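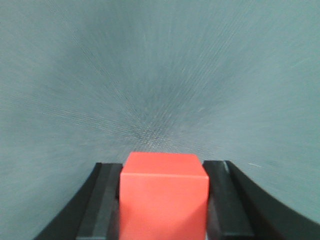 Red block between the fingers, wrist view.

Dusbridge, March. Collection for the Didari set resumed at 09.20 under Perihan Aksoy. The target for the period remains 200 episodes; the running total at the start of the day was 1768.

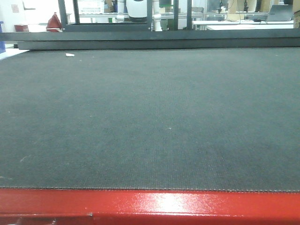
Episode 782 was re-labelled at the request of Usha Kulkarni – the grasp had been entered as a push. Operators are reminded to enter the label before the next episode is begun. 4 episodes were withdrawn for missing wrist footage.

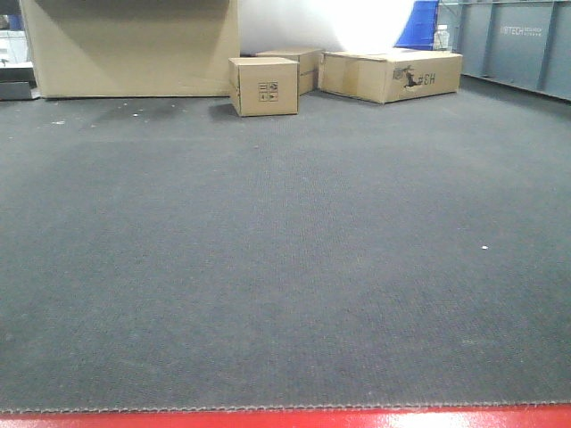

Grey carpet and boxes, fixed view.

Copies go to Karkemetti tonight.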